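Stodex opens Mackay customer centre

MACKAY – Household energy retailer Stodex will open a customer centre in Mackay in April, giving its 2,000 local account holders a place to discuss bills in person.

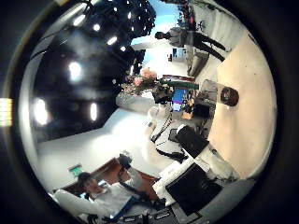 Stodex received 1,403 billing enquiries from the region last year, and 281 of them concerned payment plans. Manager Tarek Haddad said many customers preferred to talk face to face. Bright lights are set into a glossy black ceiling, and a window lets in daylight.

Staff will also help with concession forms and changes of address. 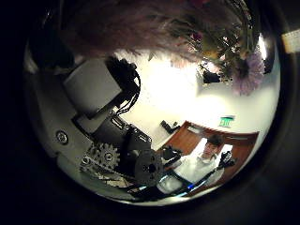 Do customers need an appointment?

Appointments are needed only for payment plans – all other enquiries will be handled at the counter.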